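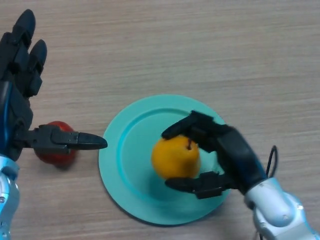

A pear on a teal plate and an apple on the table.

Utus River Sediment and Water Record

Data card, version 3

Summary

This record holds water and bed sediment results from the Utus River and the upper basin of Lau Reservoir, downstream of the closed Enodex copper mill. It contains 446 water samples and 306 sediment samples from 40 stations. Each sample has a field record, a lab result for dissolved and total metals, and a set of flags. The files are plain CSV in UTF-8.

The record was put together so that people working on the river would stop passing around different spreadsheets. Before version 1 there were at least three in use, and they disagreed on station names and on which results had been corrected for blanks.

Maintainers

Zahira Hartono keeps the sample tables and answers questions about them. Jannik Frerichs looks after the station list and the flow data. Kazue Hoshino wrote the flagging rules. Gilang Sitompul and Hidayah Kwok did most of the field collection from version 2 on.

Files

stations.csv - one row per station, with code, river mile, bank, bed type and access notes
water.csv - one row per water sample per analyte
sediment.csv - one row per sediment sample per analyte and size fraction
field.csv - pH, temperature, conductivity, turbidity and dissolved oxygen at the time of sampling
flow.csv - daily mean flow at the Jedadeck gauge
flags.csv - flag codes and what they mean
changes.txt - every edit to a value since version 1

The tables join on sample_id, except for stations.csv, which joins on station_code, and flow.csv, which joins on date. Sample IDs were reissued in version 2. If you have an older copy, use the old_id column in field.csv to match them up.

Where the stations are

Station codes start with U for the river and L for the reservoir, and the numbers run downstream. U01 to U04 are above the mill and serve as background. U05 is at the mouth of the old diversion ditch. The river stations end at U28, just above the reservoir inlet, and the 12 L stations cover the upper basin.

U11 was moved 700 feet downstream after the bank gave way. It kept its code in version 1, which was a mistake. From version 2 the newer site is U11B, and the two should not be treated as one series. The bed at U11B is mostly gravel and holds much less fine material.

There are no stations in the lower basin of the reservoir. The dam operator runs its own sampling there and those results are not ours to share.

Collection

Water was taken by hand at wadeable stations, facing upstream, at mid-depth. Reservoir samples came from a boat with a closing bottle. Samples for dissolved metals were filtered in the field through a 0.45 micron filter and acidified the same day. Total metals samples were acidified without filtering.

Sediment is the top two inches of the bed, scooped from five spots within a station and mixed in a tray. It was sieved wet, and the fraction under 63 microns was kept separate from the rest. Some stations did not give enough fine material for a full run of tests. Those samples have only copper, zinc and arsenic.

Most sampling was done before noon. Start times are in local standard time all year, so summer records look an hour early compared with the field sheets.

Analytes

Water: aluminum, arsenic, cadmium, copper, iron, lead, manganese, selenium, zinc, sulfate, hardness.
Sediment: arsenic, cadmium, copper, iron, lead, manganese, mercury, zinc, total organic carbon.

Water metals are in micrograms per liter. Sulfate and hardness are in milligrams per liter. Sediment metals are in milligrams per kilogram dry weight, and organic carbon is in percent.

Results below the detection limit

These are stored as the detection limit with the flag ND. They are not set to zero or to half the limit. If you average the value column without looking at the flags you will get the wrong answer, most of all for cadmium and selenium, where most of the background samples are ND.

The lab changed its cadmium method between versions 1 and 2 and the limit dropped. A plot of raw cadmium values at U01 to U04 shows a step down at that point. It is the method and has nothing to do with the river.

Other flags

B - found in the field blank at more than a tenth of the sample value
H - held longer than allowed before analysis
D - field duplicate, keep out of averages
T - turbidity meter out of calibration
Q - value questioned by a maintainer, see changes.txt

A row can have more than one flag, separated by a semicolon.

Known problems

Zinc in the early filtered samples is not reliable. One box of filters was shedding zinc and the blanks show it. Affected rows are flagged B.

The flow record has a gap each winter when the gauge ices up, usually from December until the thaw. Jannik tried filling it from the next gauge upriver, but the fit was poor and the filled values were left out.

Dissolved copper is higher than total copper in a small number of rows. Where the difference is within lab error the values were left alone. The rest are flagged Q.

Field pH at L03 and L04 reads low on two trips compared with the lab pH. We think the probe was not given time to settle. The lab values are in water.csv under ph_lab.

What it is good for

The record works well for comparing stations along the river, and for looking at how copper and sulfate change with flow. It is thin on high water. Crews could not safely reach the middle stations during the largest floods, so the spring peaks are mostly missing and any load estimate will run low.

Please do not use it to decide whether water is safe to drink or fish are safe to eat. No tissue samples were taken, and none of the stations is at a water intake.

Changes in version 3

- Added the reservoir stations L09 to L12
- Corrected the river mile for U17 and U18, which were swapped
- Split sediment results by size fraction
- Removed two rows entered twice
- Renamed cond to conductivity_us_cm

License and citation

Free to use and share with credit. Cite as: Hartono, Frerichs, Hoshino, Sitompul and Kwok, Utus River Sediment and Water Record, version 3. Please give the version number, as values do change between releases.

Corrections should be sent to Zahira with the sample_id, the column and the value you think is right. A scan of the field sheet helps if you have one.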